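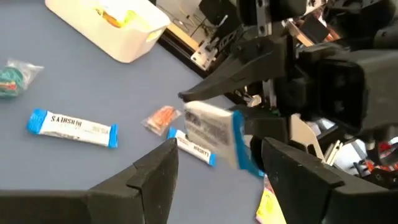
Has anyone found a sane way to sort candy for a party table? I spread everything out before I fill the favor bags – every year I swear I'll do it sooner, and every year it's the night before! We have 48 kids coming in April and I'd love one white bin per kind, but the Hershey's bars with the blue ends take up so much room next to the little clear packets that I wonder if they need a bin of their own.
hala_najjar

Kinwood_Erhan wrote:
Oh, I'd skip the bins entirely, Hala. Lay the bags out in rows and walk down the line with one kind at a time, chocolate last so it isn't under everything.

sengul.k wrote:
I have to disagree with Erhan, sorry! I did 200 bags that way for the Vambridge spring fair and my back has never forgiven me. Sit down, bins in front of you, bars standing on end. They take half the space.

Kinwood_Erhan wrote:
Fair enough, 200 is a lot of walking. For 48 I'd still do rows.

hala_najjar wrote:
Thank you both, you're dears. Standing them on end never crossed my mind – trying it tonight with 3 bins.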